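Arkavura 612 worktop panel, white: three months on the bench

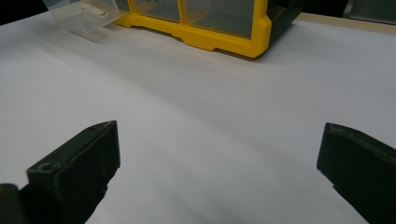
The white face, mid-panel.

The Arkavura 612 is a plain white work surface sold as a single panel, without legs, brackets or edging. It is named for its depth in millimetres. I bought one in April to replace a painted board that had gone yellow along the back, and it has been in daily use for 3 months as a general bench: sorting small parts, gluing, wrapping parcels, and some cutting on a mat.

Thickness is given as 16 mm. Mine measured 16 mm at the corners and at the middle of each long side, so there was no need to shim it on the old frame. It arrived flat. A steel rule laid on edge across the diagonals showed no light under it on either, and the same check last week gave the same result.

Fitting

The panel is supplied undrilled. The maker's leaflet asks for fixings from below at no more than 13 mm penetration, which leaves 3 mm of material above the screw point. That is a thin margin. I used a depth stop on the drill and would not attempt it by eye. A strip of tape round the bit would do, though tape creeps after a few holes.

Drakos make a set of angle brackets listed as suitable for this panel. They fit, but the screws in the bag were too long and had to be swapped. If you already have brackets, use those.

Surface

The finish is smooth and even, with no printed grain or speckle. It is less glossy than the older Dotita panel, which threw back every ceiling light and was tiring to work over in the evening. On the 612 you get soft grey shading and shadows with blurred edges under whatever is standing on it. Dark parts are easy to find. Clear or white ones are not, and I keep a sheet of grey card for washers and nylon spacers.

Cleaning is simple. Pencil comes off with a damp cloth. PVA peels away once cured. Ballpoint needs a little surgical spirit and two passes. Permanent marker left overnight faded to a faint grey line which has since gone, although I could not say which cleaning removed it.

Scratch resistance is fair. Sliding a metal toolbox across it left a mark that can be felt with a fingernail but is hard to see unless the light is low. A craft knife will cut the face if it slips off the mat. I have not tried a repair, and the leaflet does not mention one.

Heat is the weak point. The stated advice is to use a stand for anything hot, without giving a temperature. I put a soldering iron stand on a ceramic tile and had no trouble, but a mug straight from the kettle left a dull ring that took a day to fade.

Edges

The long edges are finished and the short ones are not. This is mentioned once, in small type, on the back of the packaging. Iron-on edging from Ala was a close match for colour — slightly warmer, if you look for it — and trimmed cleanly with a sharp chisel. Seal the short ends before use if there is any chance of spills.

Against the Dotita

The Dotita costs less, has all four edges finished and is a little harder to scratch. It also bowed in the middle within its first winter on the same frame. For a desk that carries a lamp and a keyboard I would still buy it. For assembly work, where flatness and low glare matter more, the Arkavura is the better panel.

Good points: flat on arrival, consistent thickness, low glare, easy to wipe down.

Bad points: short edges left raw, vague heat guidance, shallow fixing depth.

I have ordered a second for the side bench, and will be sealing the ends before it goes on.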